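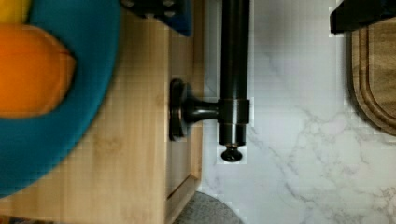

Kitchens are wonderfully stubborn places, and the team at Mulligan Robotics in Zadthorpe has spent the better part of two years learning just how stubborn. Today we are very pleased to share the result of all that patience: a training method called Mola, which teaches a robot arm to work out how near it is to the things around it using only the small colour camera at its wrist. From that close in, a kitchen is mostly pieces, like the rim of a teal bowl with something orange inside it, a dark bar handle on a honey-coloured cupboard, or a stretch of veined white marble running up to a cutting board, and Mola has to make sense of all of them as the arm moves.

ZADTHORPE, October 16, 2025 – Mola was trained on 851 short recordings of everyday kitchen jobs and then tested on 128 reaching tasks it had not met before, in two home kitchens that were kept out of the training set altogether. The arm bumped into handles and counter edges far less often than it did with our earlier method, Tutar, and it did so without a depth sensor (which, as anyone who has priced one lately will know, is a lovely thing to be able to leave off the parts list).

"We kept trying to give the robot a better view of the whole room, and we got nowhere for ages," said Araba Abugri, who leads the research. "It was Primo who suggested we let it learn from the awkward close-up views we'd been throwing away. I'm still a bit embarrassed about how much good footage went in the bin!"

Primo Sanna and Rebecca Pellegrini ran the tests through August, and both are quick to say there's plenty left to do. Glossy surfaces still give Mola some trouble, and it slows down noticeably when the light changes partway through a job.

The paper and the trained model are available free of charge to university groups, on request. Enquiries are warmly welcomed by İlker Sezer in the Mulligan Robotics media office.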